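Open day at the Graston simulation lab

Our hobby robotics club was invited to the open day in Graston in November, and I promised the members who stayed at home to put up some pictures. The lab belongs to Arora, a small company that teaches robot arms to work with household objects. All the teaching is done inside a computer, in rooms which are drawn by software. They call their software Stulel. I hope I have understood everything correctly - please write to me if I made a mistake.

The bathroom was the first room on the big screen. The arm is a white Franka Emika, and it stands on a dark cabinet beside a marble counter with a plant, a green cup, a pink soap dispenser and a white bowl.
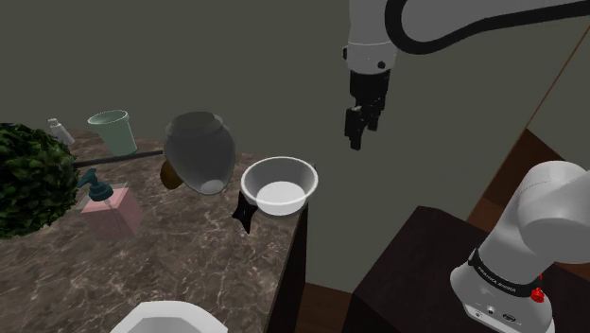

We were 2 groups, and my group had the morning. Each visitor received a paper card with a number, mine was 461, and with this number you could later find your own results on the list in the corridor. I have kept the card.

After the coffee break they explained to us how a practice round is built. The room stays the same but the objects get new places, and then the arm must try again. One round has 100 attempts. I asked if the arm becomes tired of it, and people were so kind to laugh.

The second part was the close view, from near the fingers. For me it was the more interesting one, as one can study the joints of the black gripper and the open space between its two jaws.

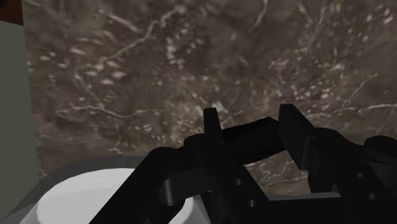

We could also try the steering ourselves with a small hand controller. It is harder than it looks, mostly because left and right change when you turn the view. The children were much quicker than the adults.

The next open day will be at the Xavier building, on the other side of the car park, where there is more room for chairs. Entrance is free but you must register before - the form is on the page of our club.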